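**Kit on offer: the Dulley sleeve and wrist camera set**

Nestska has put its Dulley set on general offer after a year of selling it only to people who already had one of its arms. The set costs £1,435 and comes with fabric sleeves for two arms, a small camera for each wrist, the brackets and cables, and a licence for the viewing software that lasts 365 days. We have had one on the pair of arms in the Brumden workshop since the start of November, fitted for ordinary use.

The arms there have jointed hands with metal finger joints and black tips, and black sleeves over the forearms. Most of the work so far has been reaching, picking up and putting down, driven by a person.
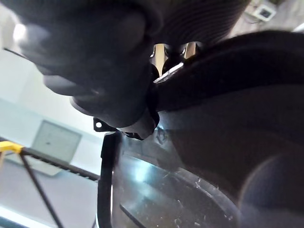
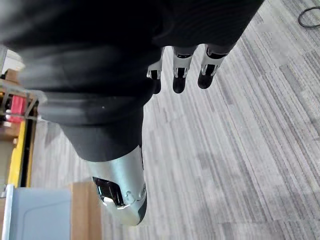 Hrvoje Đorđević wrote back after reading the draft of this item to say that he would buy the sleeves on their own tomorrow, but that he would wait a year on the cameras. He has run a pair of arms without covers for a long time, and his main trouble has been cables catching on the corners of things. He thinks a wrist camera is only as good as where it can be mounted, and that most kits leave you to find that out with a roll of tape. He also asked what happens when the licence runs out. I put that to Nestska and the answer is further down.

**Fitting**

Allow an afternoon. It took us 4 hours for both arms, and the second arm went a good deal faster than the first. The sleeve goes on from the hand end, so the hand has to come off. If your hands are held on with the older ring fixing you will need the adapter, which is not in the box and has to be ordered. The listing does mention this, but in the notes at the bottom, and I missed it.

The sleeve closes with a strip down the inside of the forearm. Leave some slack at the wrist. The instructions say to pull the cloth snug, and when we did that the first arm complained about load every time the wrist turned fully over. We let the cloth back a little and the warning stopped. It now sits in folds, which looks untidy, but it moves freely.

The camera bracket is a simple clamp. It can go on either side of the wrist and has a fair range of tilt. The printed sheet shows only one position, and I would ignore it and try several before tightening anything. Set the hand to the pose you use most, open the live view, and move the bracket until you can see the fingertips. Then close the hand, turn the wrist, and look again. The hand is bound to get in the way somewhere, so pick the pose where you can best live with that.

**In use**

The view from the wrist is wide and close. For the last part of a reach it is a real help, and the person driving can tell whether the fingers are over an object or beside it. For anything further off you still want a fixed camera in the room. The wrist view on its own is hard to work from for long, and both people who tried it here asked for the room view back within a few minutes.

There are two weak points. The first is focus. It is fixed, and set for things a little beyond the fingertips, so parts of the hand and sleeve that come right up to the lens are soft. You get used to that. The second is movement. When the arm swings quickly the picture smears, and you have to slow down or stop to see anything useful. Nestska says a shorter exposure can be set in the software. It can, and it helps, but the picture gets darker, and in a room with poor lighting I would leave it alone.

Clear plastic is awkward as well. Strong lights show up on it as bright patches, and the edge of a tub can be hard to pick out. Moving a lamp does more good than any setting I found. If you mostly handle cardboard or wood you won't notice.

I have no complaints about the sleeve. The cloth is thick enough to feel as if it will last and it doesn't drag on a table edge. It comes off for washing, though that means taking the hand off again, so I don't expect anyone will wash it very often. The cable runs under the cloth for most of its length and comes out near the wrist. Check the exit point before you start each day. Ours had worked round by a finger's width after the first week, and I turned it back and put a tie on it.

**The licence question**

Afroza Kodikara at Nestska gave a clear reply. The cameras go on working after the licence ends and will show up as ordinary cameras on any computer. What stops is the Nestska viewer, with its side-by-side layout and the recording button. A renewal is sold by the year. She would not give me a price for it in writing, as it is under review, and I would want to see one before buying more than a single set.

Spares are better news. Sleeves can be bought singly, as can brackets and cables. The cameras are sold only in pairs at present, which seems mean if you break one.

**Compared with the Delić**

A few of you have asked about the Delić cover, which has been around longer. It is a sleeve only, with no cameras, and it is stiffer. I used one on a single arm last year. It protects well against knocks but it limits the elbow, and I ended up cutting the top edge back to get the full bend. If you already have cameras you like and your arms don't need to fold up tightly, it will do the job for less money. If you are starting from nothing, the Dulley is the easier purchase.

**Ordering**

Orders go direct to Nestska. State which hand you have and how it is fixed, and ask for the adapter at the same time if you need it - ours arrived in a separate parcel well after the main box. Left and right sleeves are different and are marked inside the cuff. The marks are small and black on black, so I put a dab of white paint on ours.

The Brumden set will stay fitted through the winter. Anyone who wants to try it before ordering can book a slot on the workshop sheet in the usual way. Bring the objects you normally work with, and leave time at the end to put the brackets back where you found them.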